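Trimis Adds Cash Flow and Pricing Sets to Its Library of Planning Templates for Small Firms

LAMBERT – Trimis, a publisher of planning documents and spreadsheets for small and midsize companies, announced on Thursday the release of a new collection of cash flow forecast and price-setting templates. The collection, named Fevix, is available to all current subscribers at no added charge and may also be bought separately by companies that do not hold a subscription.

Fevix contains 127 templates. Most are spreadsheets, and the remainder are slide layouts that draw their charts from those spreadsheets. A user enters opening cash, expected sales, payment terms and regular expenses on a single input sheet. The forecast, the monthly chart and the summary slide are then updated from the same figures.

"Our customers have asked for a forecast they can keep up every month without starting over," said Tia Furnival, chief executive of Trimis. "Many of them were keeping one file for the bank, another for the owner and a third for the bookkeeper. With Fevix they can work from one."

The cash flow templates cover periods of 13 weeks, 12 months and three years. Each one allows for late payment by customers, seasonal sales, loan payments and quarterly taxes. A low-cash line may be set at any amount, and the chart marks each week or month in which the balance is expected to fall below it.

The price-setting templates are meant for companies that make or resell goods. They bring together material, labor and shipping costs, add a share of overhead, and show the margin at up to 10 price levels. Separate layouts are included for wholesale price lists, volume discounts and short-term promotions. Cost fields may be filled in by hand or pasted from an existing product list.
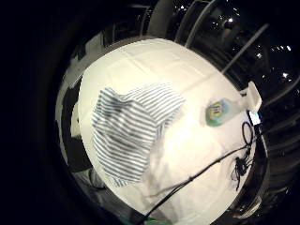

Blue-and-white striped cloth on a white-covered tabletop.

Before release, the collection was tested by 300 subscribers in retail, food service, light manufacturing and professional services. Changes made during the test period include a simpler input sheet, a print layout that fits on letter-size paper, and a notes column beside each expense line. Testers also asked for the ability to hide unused product rows, and this was added to every price-setting template.

"The test group was very direct with us," said Aravind Thampi, director of product development. "They told us the first input sheet was too long. We moved the items most companies never use onto a second sheet and left the main one short. Someone who knows the business should be able to complete a first forecast in one sitting."

Fevix also works with Redus, the company's existing set of budget templates. Subscribers who have already completed a Redus annual budget can copy their expense lines into a Fevix forecast in one step. Account names and categories are carried over as entered. Budgets prepared in versions of Redus released before last year must first be saved in the current format, and instructions are provided with the download.

Written guidance accompanies every template. Each guide explains the terms used, shows a completed sample and lists the errors users are most likely to make, such as entering sales in the month of the invoice when payment is expected in a later month. The guides were prepared by Lacey Bellamy, senior editor at Trimis, and were reviewed by practicing accountants before publication.

Trimis will hold an online introduction to the collection in November. The session will begin at 11 a.m. and is open to subscribers and the general public. Registration is required. A recording will be placed in the subscriber area after the session.

Availability

The complete Fevix collection may be downloaded from the subscriber area under "Planning and Forecasts." The templates open in all widely used spreadsheet and presentation programs. Individual templates will not be sold separately at this time. Companies wishing to license the collection for more than one office should contact the sales department.

About Trimis

Trimis publishes templates for budgeting, forecasting, pricing and business reporting. Its full library now holds 950 documents and is used by owners, finance managers and advisers. The company is privately held and has its head office in Lambert.

Media contact: Trevor Bunting, Corporate Communications, Trimis

Shares: 41 | Comments: 3

Terence Tapley
Does the 13-week version let you start in the middle of a month? Our year doesn't line up with the calendar and the old one always forced me back to the 1st.

Trimis Support
Thank you for your inquiry, Mr. Tapley. The 13-week forecast may begin on any date. Please enter the date in the first field of the input sheet.

dkmarsh
Glad to see the notes column. Would still like a version with weekly payroll already set up.

© Trimis. All rights reserved. | Contact | Privacy | Back to top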